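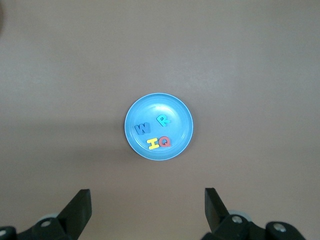
The meeting opened in the upstairs room of the Coruldale Library with the matter of the new sign, as the last four meetings have. Edeltraud Frerichs took the chair, and also the good chair. The minutes of the previous meeting were read and agreed, apart from the word "lively," which two members wanted taken out and one wanted underlined. On the children's corner, the four foam letters on the blue plastic plate were generally liked, each in its own color, and it was asked whether the sign for the front door could be half as cheerful. The chair said the sign was item one and we would get there.

**1. The sign**

Böttcher has quoted $2000 for a painted sign with gold edging and $1000 for the same sign without. A member asked what sort of edging costs as much as a sign. The chair had asked Böttcher the same thing and been told "gold."

There was support for the plain version. There was also support for keeping the old sign, which still says READING ROMO and has, in the words of one speaker, brought in more visitors than the books. The town clerk has written again to say that it must be corrected by the end of August.

**Agreed:** plain sign. Böttcher to send a proof, and three people to read it out loud before anyone signs.

**2. Opening hours**

The Saturday trial has gone on long enough to stop calling it a trial. Mornings are busy. After lunch the room belongs to a gentleman who comes in for the radiator and has asked for it to be noted that he also reads.

A proposal to close at 2 was put forward, then withdrawn when the proposer remembered that her own book group starts at 2.

**Agreed:** hours stay as they are. The word "trial" comes off the door.

**3. Cakley exchange**

Cakley library has offered us 500 large-print westerns in return for our duplicate cookbooks. Discussion was longer than expected. It was pointed out that we don't have shelf space, that we do have a great many readers of westerns, and that the last exchange with Cakley left us with the atlases.

The chair asked whether anyone had opened the atlases. Silence is recorded.

**Agreed:** accept half the westerns, if Cakley will allow it. Ask politely about giving back the atlases.

**4. Cultirport**

The new catalog program, Cultirport, was switched on last month. Members can now look up any title from home. They can't yet find out whether we have it. The help line suggests clearing something called a cache, and the front desk has cleared everything it could reach.

The card drawers are staying where they are for now. A motion to call them "the backup" passed easily.

**5. Any other business**

- The kettle. Again. To be replaced, and the old one taken out of the building this time.
- The back door sticks. Lift, then push — the note explaining this is stuck to the inside and should be moved.
- Someone has been returning books to us that belong to Cakley. See item 3, and please don't mention it when asking about the atlases.
- The poetry evening needs a second poet.

**Actions:** E. Frerichs to answer the town clerk and chase the proof. Front desk to call Cultirport. Kettle left open.

The meeting closed when the lights went off, as they do on the timer, and people found their own coats.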